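**Cocina y salud: agua a mano todo el día**

¡Me encanta este truco! Si te cuesta beber lo suficiente, llena por la mañana dos botellas hasta sumar 2.000 ml y déjalas siempre en el mismo sitio. Con pepino o menta entran solas (yo les pongo también lima, ¡una maravilla en mayo!). 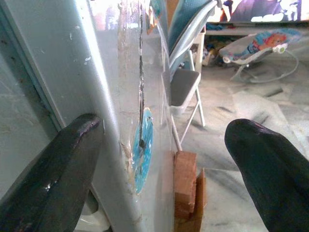 *Lateral claro con la pintura gastada y un cable negro.*

Lava bien la fruta antes de cortarla y cambia las rodajas cada día.
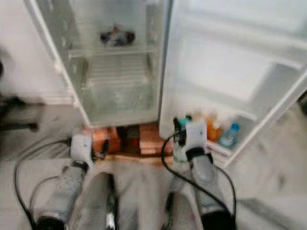 Para picar entre horas, deja zanahorias ya peladas en un táper con agua fría: aguantan crujientes 2 días, ¡y apetecen muchísimo más!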